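Aniser Grasp Planner
Perception and planning software for two-finger grippers

Aniser takes the stream from a wrist-mounted camera, segments what is in view and returns a ranked list of grasp poses. It runs on the cell controller and needs no object models. Items are handled by shape and visible surface, so a bottle standing up and a bottle lying on its side are planned separately.
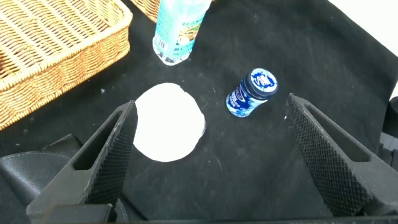

The planner works on the whole view and discards any pose where a finger would meet a neighbouring item or the side of a container. Up to 8 candidates are kept per item. Finger geometry is read from the gripper file, and the fingers are masked before segmentation so that they are never proposed as objects.

Bright or washed-out surfaces are the usual cause of a poor outline. Where the edge of a white item is uncertain, Aniser widens the margin and lowers the score - the item stays in the list but drops down it. The margin can be set per class.

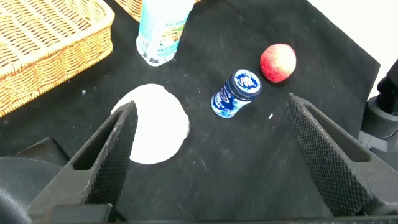 Picking from containers

Basket mode adds a rim model. The rim is fitted once at the start of a job and refitted if the container moves by more than 3 mm. Woven walls and floors are treated as one textured surface, which stops single strands being split off as small items.

Overlapping items are ordered by which one lies on top. Where a fruit covers the end of something longer, the fruit is offered first.

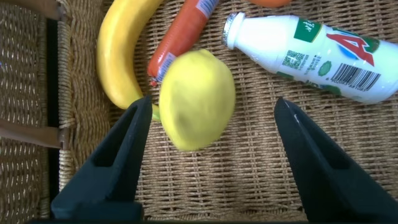 Planning time is around 60 ms per view on the standard controller. Results can be logged with the source view and replayed in Losis, our desktop viewer, which holds the last 200 plans by default.

Interfaces: C++ and Python
Gripper file: supplied for the Arnora series, editable for others
Licence: per controller
Technical contact: Ro-un Kwon
Page revised 19/08/2023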